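Ticket 412: Waschmaschine bleibt beim Schleudern stehen, Restzeit springt zurück
Kategorie: Haushaltsgeräte / Waschen – Status: gelöst 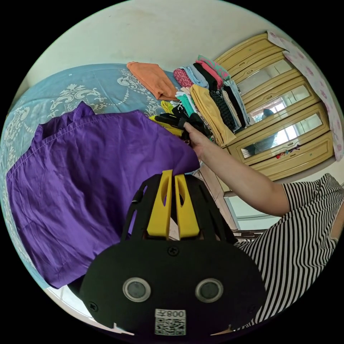
Lilafarbenes Oberteil, verknittert, auf der Tagesdecke

Gerät: Mutura Frontlader, Schleuderdrehzahl laut Typenschild höher als hier genutzt. Standort: Bad, Fliesenboden, Anschluss an Siphon unter dem Waschbecken.

Fehlerbild
Das Programm Baumwolle 40 Grad läuft bis zum letzten Spülgang normal. Danach dreht die Trommel an, wird wieder langsamer, und die Anzeige springt von 3 auf 12 Minuten zurück. Das wiederholt sich mehrmals. Am Ende meldet das Gerät »Ende«, die Wäsche ist aber tropfnass. Kein Fehlercode. Pflegeleicht mit 600 Umdrehungen läuft manchmal durch, manchmal nicht.

Bisher versucht
– Beladung geändert (halb voll, fast voll, nur Handtücher). Kein Unterschied.
– Netzstecker gezogen, über Nacht stehen lassen. Kein Unterschied.
– Anderes Waschmittel, weniger dosiert. Etwas weniger Schaum im Schauglas, Fehler bleibt.

Antwort Support, Freitag, 9:40 Uhr
Wenn die Restzeit beim Schleudern zurückspringt, erkennt die Maschine entweder eine Unwucht oder Wasser im Bottich. Bitte in dieser Reihenfolge prüfen: Flusensieb, Ablaufschlauch, Siphonanschluss, Standfüße. Vor dem Öffnen des Siebs eine flache Schale unterstellen. Danach das Programm »Nur Schleudern« mit leerer Trommel bei 400 Umdrehungen starten und notieren, ob abgepumpt wird.

Rückmeldung
Flusensieb war sauber bis auf eine Haarklammer. Pumpenrad lässt sich drehen. Leere Trommel schleudert bei 400 ohne Abbruch, das Abpumpen dauert aber sehr lang und gluckert im Waschbecken. Der Schlauch ist ein Segura mit Winkelstück, beim Umzug im März neu gesetzt. Höhe des Schlauchbogens über dem Boden: 63 cm.

Antwort Support
Die Höhe ist in Ordnung. Das Gluckern spricht für eine Engstelle am Siphon. Bei neu montierten Anschlüssen bitte nachsehen, ob die Verschlusskappe in der Tülle noch sitzt oder nur angebohrt wurde.

Lösung
Die Kappe war nur angebohrt, das Loch hatte sich mit Flusen zugesetzt. Kappe ganz entfernt, Tülle gereinigt, neue Schelle von Gostent gesetzt. Drei Wäschen seitdem ohne Abbruch, auch mit voller Drehzahl. Das Waschbecken gluckert noch leise, läuft aber normal ab.

Ticket vom Ersteller geschlossen. Verwandter Eintrag: »Wasser steht nach Programmende in der Türdichtung«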